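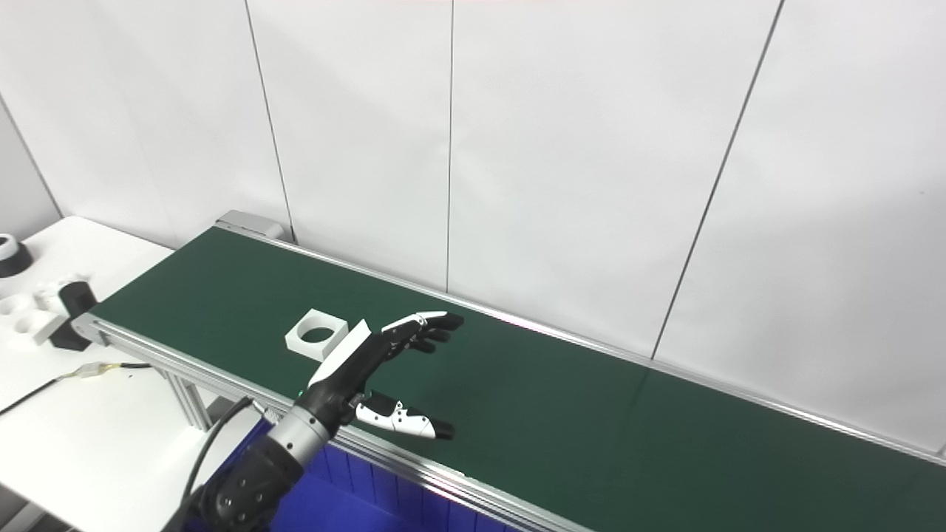

Take nine. Malsha had the gloves on, fingers sore already. Reach. Stop. Not there - left a bit.

"You're rushing," said Nuwan from behind the screen.

"I'm hungry."

"It'll learn hungry, then."

She breathed out and the hand on the belt went still too, a beat late, like a kid copying its sister. White block, round hole. Four hours of it. Every reach went in the Votero folder, good ones and bad ones, and someone at Velen would sort them. Probaly Consuelo, who binned anything with a wobble.

Again. Fingers out, thumb low. She thought of her gran picking eggs from under the hens, never looking, and did it like that.

"Oh," said Nuwan. "What was that?"

"Dunno. Did you get it?"

Silence. Keys going.

"I'd pressed stop," he said. "Sorry. Sorry - can you do it agian?"

She shook out her wrists. Take ten.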